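Grasa Shelf Picker
For shops, stockrooms and canteens with drinks to put out

Hello and thanks for looking at the Grasa page! I run the drinks side of our depot at Skunska, and I've had the Shelf Picker on my patch since it was a bare arm and a bag of bolts, so I was asked to write this instead of the sales lot.

What you get is one arm, one two-finger gripper, the control box and a stand. It bolts to a table in front of your shelving and moves bottles between the two, one at a time. It isn't quick. My best filler would leave it standing (she has, more than once, and she was eating a sandwich). But it will keep going through the dull end of the shift, and that's the bit we wanted help with.

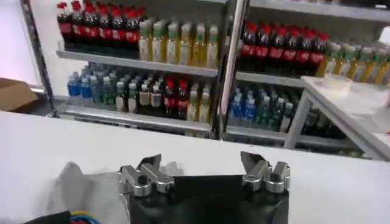
Before it came, filling meant bending to the bottom shelf all morning, and two of my team have bad knees. Now they plan the layout, check dates and deal with the deliveries, and they come over when the arm stops and wants a hand. We kept everyone on. One of the lads was dead against it for weeks and now he's the one who teaches it new bottles, and gets extra on his pay for doing so, quite right too!

Our log for the first month has 1,802 bottles moved and 113 stops. Most of the stops were thin water bottles squashing in the grip, so turn the grip force down for those before you start. Mixed shelves take longer to set up than a shelf of all one drink. Do a row at a time and save as you go.

Things people ask me
Does it need a cage? Ask whoever does your safety checks. Ours wanted a line on the floor and a stop button at each end.
Can it do glass? We don't use it for glass.
Is it loud? Quieter than our fridge.

Spare fingertips come in bags of 50, part number 341, from the Ogilvie counter or by post from Zolholm. Last posting before the break is 4th December.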